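Search this site
Search

Counting the hook

September 27, 2024

I have been going through the Soscombe album Prarisska with a stopwatch and a text editor, mostly to settle whether the title track is as repetitive as it feels. The lyric runs to 698 words, counting every sung repeat. The title line comes up 30 times. Take out the repeats and you are left with 23 lines, two of which differ only in a pronoun.

The method was simple. I typed out what is sung, not what the booklet prints, and put one line per breath. The booklet writes "(repeat)" after the second chorus, which hides most of the problem. Backing vocals went in a separate file and were left out of the total.

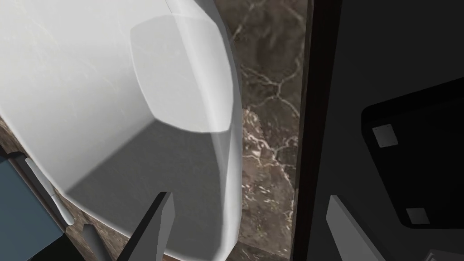

Repetition by itself does not bother me in a song. "Lekar," the second single, uses one phrase for the whole chorus, but the chords under it move, so the words land in a different spot each time. The title track has no such movement. It stays on one chord through the last chorus and the vocal is mixed the same way throughout. The brown marble countertop has more variation in it, and so does the white thing in front, if you look for the faint marbling at upper left.

I ran the same count on "Stöckli," which I had down as the wordy one. It repeats less than I expected, and the bridge is new text all the way through. I have been skipping that one since January and will stop doing so.

Next is the live version of the title track, where the ending goes on for about a minute longer.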